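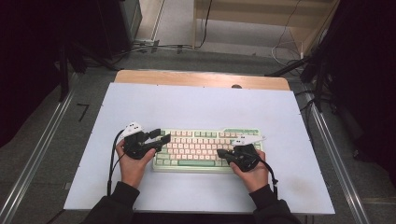
Figure 1. Two hand-held grippers over a compact keyboard, one at each end.

Teaching by Showing: Collecting Examples for a Learning System
Course handout, unit 4
Prepared by Kaisu Kemppainen, with additions by Helmi Riihimäki

Welcome back, everyone, and thank you for the good questions last time (I have tried to work most of them in, so if you recognize your own words somewhere, take it as a compliment). In this unit we leave the models alone for a while and spend our time on the part that comes before them, which is people sitting at a table, doing ordinary things with their hands, over and over, while a recording is made.

1. Why we use hand-held grippers

You will remember from the Fonalstead reading that there are several ways to show a robot what we want. You can push its arm around yourself, you can steer it from a distance, or you can leave the robot out of the room entirely and carry its "hands" in your own. We do the last of these in this course. The person holds a gripper in each hand and works with the same kind of two-fingered grip the machine will have later on. I like this method very much, partly because it is quick to set up, and partly because it makes you humble! You lose your fingertips the moment you pick the things up. Tasks you have done since childhood suddenly need thought.

Look at Figure 1 again with that in mind. Most of us type with all our fingers and never look down. With two jaws on each side, you have to decide which side of the keyboard belongs to which hand, how far to open, and where to rest in between.

The small white plates with black dots on top of the grippers are markers. Their job is to help us work out where each gripper is and which way it is tilted at any moment. A marker is only useful while a camera can see it, so please learn early to keep your wrists at a comfortable angle and not to roll one hand under the other. Helmi calls this "carrying a tray," and once you have tried it you will see what she means.

2. What counts as one example

An example (some papers say "episode" or "demonstration," and I am afraid I use all of them) is one complete go at a task, from a resting position to a resting position. For the keyboard tasks we begin with both grippers held still above the keys. Then comes the action itself, and then both grippers return to rest. Hold still for a moment at each end. It feels silly, but it makes the cutting of recordings so much easier, and the person doing the cutting may well be you.

We keep examples short. Five seconds of clear movement is worth more to us than a long, wandering take where the hands stop to think. If you do need to stop and think, that is perfectly fine, just end the take, have your think, and begin a new one.

The keyboard set for this unit has these tasks:

- Press one named key with the left gripper
- Press one named key with the right gripper
- Press the spacebar with whichever gripper is closer
- Slide the keyboard a short way toward you, using both grippers
- Turn the keyboard a little and turn it back

Each team collects 8 good examples of every task before moving on to the next one. Across the whole class we are hoping for 700, and last year's group came close, so I have faith in you.

3. Variety, and the right kind of it

This is the section people skip, and then they come to my office in May with a model that can press a key beautifully as long as the keyboard never moves. A learning system will hold on to anything that stays the same. If the keyboard always sits in the middle of the board, with its long side square to the front edge, then the system may simply learn a path through the air and pay no attention to the keys at all. It will look wonderful until somebody bumps the table.

So, between examples, change something. Move the keyboard a hand's width to the left. Turn it slightly. Start with your grippers higher, or farther apart. Trade places with your partner, who has different arms and different habits. What should stay the same is the meaning of the task: if the instruction says the spacebar, then it has to be the spacebar every time, however you get there.

Color is worth a word too. On a keyboard with mixed keycaps like ours (cream, pink and mint green), a system might decide that "spacebar" means "the green thing." There are other green keys scattered around, so it could easily go wrong. Savolainen's notes, which are in your folder, have a nice long discussion of this kind of shortcut, and I would ask you to read at least the first half.

The plain white board, on the other hand, we leave alone on purpose during this unit. It gives a calm background while you are getting used to the tools. In unit 5 we will bring in patterned cloths and a bit of clutter.

4. Mistakes, and what to do with them

You will press the wrong key. I do it, Helmi does it, and she has been at this much longer than I have. Please do not delete these takes. Mark them as "missed" in the Trinus log and write a few words on what went wrong, for instance "hit the neighbor key" or "gripper closed too early." A missed take that is marked honestly can be very useful to us later. A missed take that is marked as good will quietly teach the system to miss.

There is one special case, the mistake with a recovery, where you press the wrong key, notice, and then press the right one. Keep these, and give them their own label, "recovered." Robots get into small trouble all the time, and seeing a person get out of it calmly is a fine lesson for them.

5. Before you start a session

Check that the cables from both grippers hang freely and have enough slack for your full reach. Open and close each gripper a few times. Put your name and the task name in the log first, while you still have your hands free (everyone forgets this once). Push your sleeves back if they tend to slip over the grips. And do take breaks! Tired hands make jerky recordings, and a jerky recording is hard on everybody who meets it afterward.

For next time

Write one page on a task from your own kitchen or desk that you think would be hard to show with two grippers. Tell me where the difficulty lies, and suggest four things you would vary between examples. Drawings are welcome, and they need not be pretty.

Related items
Unit 3: Reading the Fonalstead paper together
Unit 5: Cloths, clutter and changing backgrounds
How to fill in the Trinus log
Olon lab rules and booking sheet

5 comments
8 shares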